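Ringside Questions, Answered
Updated June 25, 2021

I run the Moya Wrestling Notebook, a small show-review site and podcast that covers the independent cards in our corner of the world. I get the same emails over and over (I love them, keep sending them!), so I finally put my answers in one spot. If yours isn't covered, the contact form still works, mostly.

What promotions do you cover?

Mainly two. Randar Pro runs the big hall in Dritotbridge, and Ketitz Wrestling is the smaller outfit that does the school gyms and the occasional outdoor card. I'll go see just about anything with a ring and a bell, but those are the ones I review start to finish.

I've never been to a live indie show. What should I expect?

Noise! More than you'd think from a room that size. You'll sit a lot closer than you would at an arena, you'll hear the wrestlers talking to the crowd, and somebody in a mask may very well end up in your lap. Most cards have seven or eight matches with a break in the middle, and the break is when you want to hit the merch tables, before the good shirts are gone in your size.

How long does a show last?

Randar says 90 minutes on the poster. I have never once been out of there in 90 minutes. Plan on three hours if there's a title match, and feed the kids first. 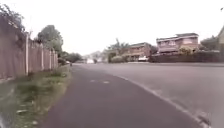 Ketitz is tighter about it. They have to hand the gym back by a set time, so the main event sometimes feels rushed, but the undercard moves along beautifully. If you only have one evening free and a babysitter on the clock, that's the one I'd pick.

Where are the best seats?

Second row, on the side facing the entrance. Front row sounds great until a chair fight breaks out and security asks you to stand up and move back, and then you see nothing. At the Dritotbridge hall I also like the balcony rail. You lose the chatter from the ring, but tag matches make so much more sense from up there because you can see who's holding the rope and who's sneaking around behind the referee.

Is it okay for kids?

Usually, yes. Ketitz keeps it pretty clean. Randar has a rougher streak, and the late matches can get bloody, so check the card for anything marked "no rules" or "last one standing." Bring ear protection for little ones. I mean it, the entrance music is brutal.

Why do you rate tag matches so high?

I get accused of this a lot, and fine, guilty. A good tag match gives you four people to care about and a reason to yell at the ref. The April show had a 20-minute tag opener that I scored higher than the main event, and my inbox has not forgiven me. I still think I was right. The hot tag in that one had people standing on their seats, and the main event was two guys trading headlocks until they were both tired.
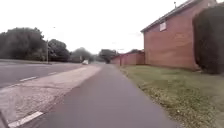 One reader wrote in to say that I was scoring the crowd and missing the match, and that the opener only felt hot because everybody was fresh and had just bought a soda. The headlocks, according to the same email, were setting up a bad neck for the finish, and I'd have caught that if I'd been watching the challenger's left hand. I went back to the recording and okay, the left hand thing is there. I bumped the main event up a quarter star. The tag match stays where it is.

How does your star system work?

Zero to five, in quarters. Three means I'd happily watch it again. Four and up means I'd tell a friend who doesn't even like wrestling. I've only given one five, and it was for a match in a gym with a leaking roof.

Can I get on the podcast?

If you wrestle, referee, sew gear, or book shows, please write to me! Episodes go up every other week. We have more than 4,000 listeners now, which is wild to me, and the interviews are what they ask for most. I don't do "gotcha" stuff, and I won't ask you to break character if you don't want to.

How do you get to all these shows?

I drive, and I complain about it. My record is 14 shows in one spring, and by the end I was living on gas station pretzels and recording half my reviews into my phone in parking lots. The main events I remember best are the ones I argued with myself about on the way home. Give me a gray road with a solid white line, a bend up ahead in the trees and one dark car coming the other way, and I'll have a whole card rebooked before the next stoplight. It's also where I practice my ring announcer voice, with the windows up.

Do you sell tickets?

No, and please don't send me money for them! Buy straight from the promotion or pay at the door. Randar takes cards, Ketitz is cash only as far as I know.

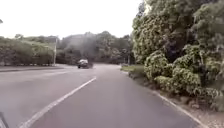 Will you review my backyard fed?

I'm going to say no, and I feel bad every time. I grew up loving that stuff, but I don't want to cheer on people taking falls with no training and no medic close by. Getting to a real school can be a haul from out here, a lot of two-way road with a curb on one side and trees at the far end, and I know not everyone has a car. Try the Saturday-style open sessions that Ketitz puts on for beginners anyway, whenever they post a new date. You'll spend the first one learning how to roll and how to fall, and your neck will thank you. Once you're on a proper card, even in the opening match, send me the details and I'll do my best to be there.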